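Skirnavix Help Desk
Ticket: Spin-off characters keep landing in the parent series
Opened by: Telmo Goicoechea
Handled by: Selma Georgiev
Opened: 2/21/20
Status: Solved

Telmo Goicoechea wrote:

Hi Skirnavix team! First off, I love the new series pages. The big banner on top, the cast list down the side, the way you can read a whole chapter without clicking forty times, it's all great and my readers keep telling me so.

Now the trouble. I have a comic called Imer, where every character is a mountain village turned into a person (the village I grew up near is a grumpy goatherd, she's my favorite). It has 672 pages and has been on your site almost since you opened. Last week I finally started the spin-off, Demura, where I do the same thing with rivers!! I've wanted to draw the rivers for years.

I made Demura as its own series, ticked "spin-off of" and picked Imer from the list. Then I added the river cast, 24 characters, each with a portrait and a short bio. They saved fine. But when I open the Demura page the cast list is blank, and all the rivers are sitting in the Imer cast list, mixed in with the villages in alphabetical order. One reader already thinks the goatherd has a secret twin.

What I've tried so far:
- Logged out and in again
- Cleared the browser cache
- Removed one river and added it back (it went straight to Imer again)
- Tried a different browser, same result
- Unticked "spin-off of", which moved nothing and also took the little link off the Imer page, so I ticked it again

I'd rather not retype all the bios, as you can imagine. 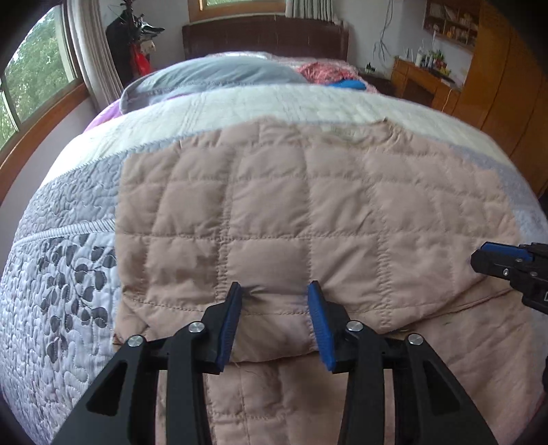 One more thing that may or may not be connected. The character named Skála has a broken profile link. The name shows up perfectly in the list, accent and all, but clicking it gives me "page not found." The other profiles open, just under the wrong series.

Thank you so much for looking at this!
Telmo

Selma Georgiev replied:

Hi Telmo! Rivers, yes! I read the first chapter of Demura while I was looking at your ticket and the flood argument at the kitchen table made me laugh out loud at my desk.

I can see the problem on my side. When a series is marked as a spin-off, there's a second setting called "Share cast with parent." It is switched on by default, and with it on, new characters get filed under the parent. It's meant for spin-offs that reuse the same people. Your rivers are all new, so you want it off.

Please try this:
1. Open Demura and go to Series Settings, then Family.
2. Leave "spin-off of" ticked.
3. Switch off "Share cast with parent" and save.
4. Go to the Imer cast list, select the rivers, and pick Move to Series, then Demura.

Bios and portraits travel with the characters, so no retyping!

Skála is a separate bug. I'm passing that one along and will write again when I have news.
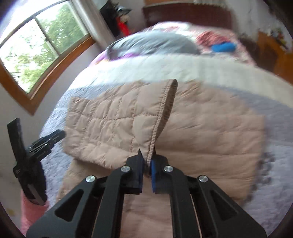

Quilted jacket, seam edge

Telmo Goicoechea wrote:

Selma, you're wonderful. Step 3 was the one I'd never have found, it's folded away under Family and I had never opened that tab in my life. I moved the rivers over and nearly all of them are home!

Only 2 stayed behind in Imer. The Move button is gray when I select them. Both appear as guests in an Imer chapter I posted over the holidays as a teaser, could that be it?

Selma Georgiev replied:

That's exactly it, good catch! A character tagged on a page can't be moved away from that series. Open the teaser pages, take the tags off, move the characters, then tag them again. The tag box searches across your whole account, so they'll come up even though they live in Demura now.

And the Skála fix is in. The profile link was dropping the accent while the page itself kept it. Could you open the profile, press Save once without changing anything, and try the link?

Telmo Goicoechea wrote:

Both guests moved! There were 4 teaser pages to retag and it took me less time than making coffee. Skála's link works too, on my laptop and on my phone.

You can close this. The next Demura chapter goes up in April and it's the one where the rivers meet the goatherd, so keep an eye out!

Selma Georgiev replied:

I've hit Follow already. Closing the ticket now. If another accented name gives you trouble, reply to this message and it will open again.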